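Skallden Workshop Teaches Robot Arms to Sort Watches by Hand Guidance

November 27, 2022

The repair and resale company Skallden has started to teach a pair of small robot arms how to handle used wristwatches. The teaching is done by people, who move a set of matching arms with their own hands while the robots on the table copy the movement. The company says that 307 of these demonstrations were recorded in October, the first full month of the work.

Skallden buys returned and unsold watches in mixed boxes, cleans and tests them, and sells them again. Until now all sorting was manual. A worker takes the watches out of the box, lays them on a table, and puts them in groups according to strap, size and condition before they go to the testing bench. It is light work, but it takes many hours each week, and it has been difficult to find people who want to do it for a long time.

The project is led by Zhuoran Cui, an engineer who came to Skallden from the packaging industry. She first looked at ordinary automation, with a fixed camera and a suction cup, and gave up the idea after a few weeks of trials.

"A suction cup likes a flat box," Cui said. "A watch is never lying in the same way two times. The strap is open or closed, it stands on the side, or one watch is hanging inside another watch. I could not write rules for this. But I can show it."

The showing is done with a system called Drerkix, which is supplied by the equipment maker Disine. The operator holds two light arms, one for each hand, with a handle that opens and closes the gripper. Each joint of these arms sends its position to the working arms, and these follow with a very small delay. A small camera close to the gripper records what is in front of the fingers. The pictures and the joint positions are saved together, and a control program is later trained on them.

One demonstration has a simple content. The operator picks up a watch, brings it to a white plastic tray and puts it down, and then takes the next one. When the operator is satisfied the recording is kept. When a watch is dropped outside the work area, the recording is marked as failed and stored separately.

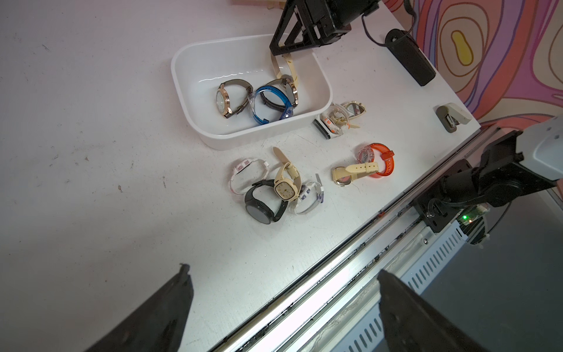 A wrist camera view from the sorting table at Skallden, with four watches in the tray and others still on the tabletop.

Cui said that the leather straps and the soft plastic bands have to be treated in different ways. The leather can be gripped almost anywhere. The plastic bands bend away from the fingers and sometimes jump back, so the operators have learned to approach them slowly and close the gripper near the case. Two watches with their straps together are the most difficult situation. Here one arm usually has to hold while the other arm pulls.

There was also a question of who should give the demonstrations. In the beginning only the engineers used the arms. The results were correct but slow, with many small stops. In the second week the company invited people from the sorting department to try, and they are now making most of the recordings. A new operator needs 26 minutes of practice on average before the first recording is kept, according to the company's own notes.

"They have the knowledge in the fingers," Cui said. "I look at a strap and think where to grip it. They do not think, they are already there."

Operators work in short sessions and change places often, as the arms become tiring for the shoulders. After a complaint from the sorting department, the stand for the operator's arms was made lower, and a chair with adjustable height was bought. The department also asked that the recordings not be used to measure the speed of single workers. The management agreed to this in writing, and the files are saved without names.

Not everything has gone according to plan. The first program, trained on the earliest recordings, learned to move to the correct place but closed the gripper too early. Cui believes the reason was that the operators had different habits with the handle. Some of them closed it during the last part of the movement, others waited until the arm was quite still. The group has since agreed on a common way of doing it, and the early recordings are no longer used.

The light is another matter. Polished cases reflect the lamps, and the reflection moves when the camera moves. Skallden has chosen not to change the lamps, so that the program will learn the conditions of the real workplace. The watches are also mixed again between the sessions, in order that the operators do not meet the same arrangement many times.

The target is 793 accepted demonstrations before the next training of the program. Cui expects to reach the number in the winter, but she did not want to give a date. After that the arms will be tested without an operator for short periods, at first with a person sitting beside the table who can take over the control at any moment.

Albers, a logistics company that delivers many of the mixed boxes to Skallden, is following the project and has sent two employees to try the arms. The company handles returned goods of several kinds, among them eyeglasses and small jewelry, and is interested in whether the same method could be used there. No agreement has been made, according to both companies.

Skallden says that no positions will be removed because of the project. The four people who now work full time with sorting will be offered training for the testing bench, where the company has had open places since the spring. One of them has already begun this training and continues to make recordings two mornings a week.

The cost of the equipment has not been made public. Disine has lent the operator's arms for the duration of the trial, while the working arms and the table were paid for by Skallden. A decision about a second table will be taken when the results of the unattended tests are ready.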